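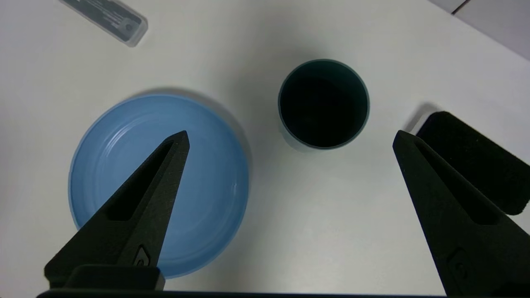

Gripper comparison, working group meeting, 07/08/2024. Chair: Lai-ching Tsai. Minutes: Jucélia Assunção. The minutes of the May meeting were accepted with one correction: the Brabec controller was on loan at that time and had not been purchased. Lai-ching opened with the finger trials. The Plundgate fingers, the tapered ones with the long slot, have been running on the white table with the blue plate, the dark cup and the clear plastic case. It was agreed to keep those three objects in the standard set so that the Kiluvance fingers can be scored on the same things when they go on the arm.

1. Finger results so far

The plan is 1,000 grasps per finger type. The Plundgate set stands at 700. Of those, 138 were logged as failed, most of them on the plate. The usual fault is that one tip rides up over the rim while the other pushes the plate across the table. The cup gives little trouble when the fingers come down centered over it. The case is in between, and results depend on how it is turned when the arm arrives.

Jucélia asked that slips during the lift be logged separately from missed grasps. At present both go under the same code. Agreed. The existing log will not be recoded, but the new codes apply from the next run on.

2. Wrist camera

The camera stays where it is for both finger types. Lai-ching had proposed moving it back to get more of the table in view, but this would mean a new calibration and would make the first 700 grasps hard to compare with the rest. The proposal is held over until the Kiluvance run is finished.

Clear plastic is still the weak point for detection. Jucélia has tried a longer exposure and found it helped with the case but washed out lighter objects – she will try a middle setting and send the numbers by email.

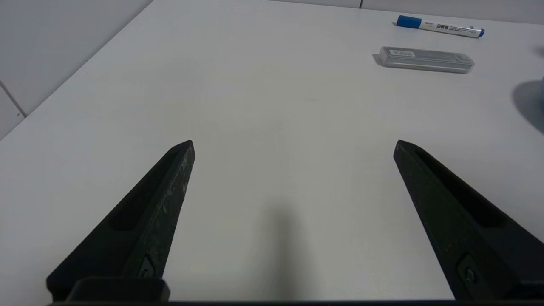

Do the Kiluvance fingers need a different mounting plate? They fit the plate already on the arm, but they are longer, so the tool offset in the controller has to be changed before the first run.

3. Controller

The Brabec unit and the older Carnedent unit were run on the same pick path. The Brabec closes the fingers faster and reports force during the close. The Carnedent only reports open or closed. Lai-ching would like to stay with the Brabec for the rest of the trial. Jucélia had no objection, provided the Carnedent stays wired up as a spare.

The close speed is to be left at its present setting until both finger types are done.

4. Actions

Jucélia: new failure codes in the log; middle exposure test.
Lai-ching: tool offset for the Kiluvance fingers; ask Carnedent for the cable drawing, second request.
Both: finish the remaining Plundgate grasps before the fingers are changed.

5. Other business

The loan agreement for the Brabec unit needs a signature. Lai-ching has the form.

Meeting closed. Next meeting to be set by email once the Plundgate run is complete.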